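1/ I spent most of June comparing two hand-held grippers for our data collection. Same sensor board, same wrist camera, different fingers. I said I would write up the notes, so this is them. Thread is long, skip to 9 if you only care about the pads.

2/ The two units. One is the Doltumow, which has flat parallel fingers with foam on the inside. The other is the Jistulum, with a molded gray body and black rubber pads with a deep V notch. Both are trigger operated. Both record the finger opening along with the video.

3/ I did not pick these because they are the best on the market. They are the two we could get on loan from Arnmont for long enough to run a proper set. If you have a third one I should try, send me a message.

4/ Test plan, written by Anil Namboodiri and then cut down by me because it would have taken until fall: 200 grasps per gripper on small household things. Picture frames, fake flowers, drawer knobs, paperback books, cups, remote controls. Every grasp has to be lift, hold, put back.

5/ A grasp counts as good if the object comes up, stays up for three seconds, and goes back down without the operator using the other hand. Vaughn Kincaid and I each did half on each gripper so that it is not just a record of my own habits.

6/ Results first. The Jistulum got 173 good grasps out of 200. The Doltumow came in 17 lower. I expected the gap to be bigger on knobs and smaller on flat items, and that is how it went.

7/ Knobs: the V notch is much better. A round knob settles into it and stays there while you pull. With flat fingers you have to hit the knob close to dead center or it rolls out sideways. Vaughn got better at this as he went along. I did not.

8/ Flat items: the foam wins. Thin books and cards lying on a desk are hard for both, but the rubber pad touches a flat edge in only a couple of places and the item tips. With foam you can at least slide the thing to the edge of the desk and pinch it there. I would like a pad that has the notch in the middle and a flat strip at the tip.

9/ Pad wear. The foam started to come away at the corner before the first hundred was done. I glued it back and kept going. The rubber looked the same at the end as it did at the start, apart from dust. You do need to wipe it. Dust on rubber is worth several bad grasps and you will blame the operator first.

10/ Weight. The Doltumow is lighter and you notice after lunch. The Jistulum is not heavy for one drawer, but after a long run my forearm was sore for two days. Kálmán Vörös suggested a strap under the elbow. Tried it, helped a bit, got in the way when reaching low. Took it off again.

11/ Trigger feel. Doltumow has a long soft pull with no clear end, so people squeeze too hard. Jistulum has a shorter pull and a stop you can feel. New operators did cleaner work with the second one inside the first hour. I did not measure this, it is only what I saw when going through the clips.

12/ Camera. Same module on both, but the mounting is different. On the Doltumow it sits higher and looks down, so you see the fingertips and very little else. On the Jistulum the view takes in more of the room past the pad. For a policy that has to find the drawer first, I want the room.

13/ The downside is how much of your image goes to gripper body. I would give up some of that gray body for more desk. Győző Bodnár thinks it does not matter after cropping and resizing. We are going to train on both and find out, so I will leave that argument alone for now.

14/ View from the Jistulum with the white desk and hutch ahead. The notch sits in the center of the view and the gray body runs along the bottom and up the right side. You can still see the open drawer and its round knob, the vase with the pink flowers, and a lot of the hall behind.

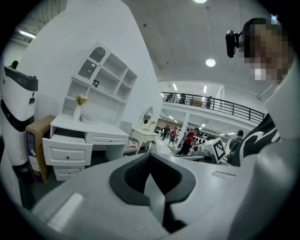
15/ Tracking. Both units worked out their position from the video plus the inertial sensor. Plain white furniture against a white wall is the worst case I know of for this. Close up to a blank panel, both of them drifted. Step back so there is some background in view and they recover. The wider view on the Jistulum recovered faster in our clips.

16/ What we did about it: start every clip a full step away from the furniture, hold still for a moment, then move in. It costs a little time per clip. We threw out far fewer recordings once everyone was doing it the same way.

17/ Controller side, for the people who asked. We replay the clips on an arm with the Nyitrai controller. Finger opening maps over directly for the Jistulum. For the Doltumow I needed an offset, as the foam compresses and the reading says closed before it has a real grip. Reece Haslam wrote a small calibration script for that and it works fine.

18/ Replay on knobs with the V pad was good enough that I stopped watching every run. Replay on flat items was poor with both. I do not think that is a gripper problem. The clips themselves show the operator making several tries, and the arm copies all of them.

19/ Which one are we keeping? The Jistulum for drawers, doors and anything with a handle. If your work is mostly paper, cards and packaging, I would look at the other one and order spare foam with it.

20/ Next is the same set again with shorter rubber pads, if the molds are ready. I will post the numbers under this thread. The object list and Reece's script are going up in the same place once he has cleaned out the hard-coded paths.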